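Flastley Tenancy Advice
10 October update for furnished lets in Zemville. 1/3
Storage supplied with a bedroom, such as an open-backed shelving unit, must be listed in the inventory.

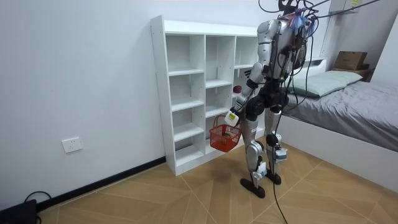 Bernice Fiadzo asks whether shelves left by a previous tenant count as the landlord's. They do, once they appear on the signed inventory.

2/3
Please check the inventory within three days of moving in. Note any marks on walls and floors - tiled floors included - and return one signed copy to our office.

3/3
Last year we handled 407 deposit queries. Many concerned furniture that had never been written down. Blank inventory forms are available at the Nasunura Road desk and by post on request. The next advice session for new tenants will be held in February.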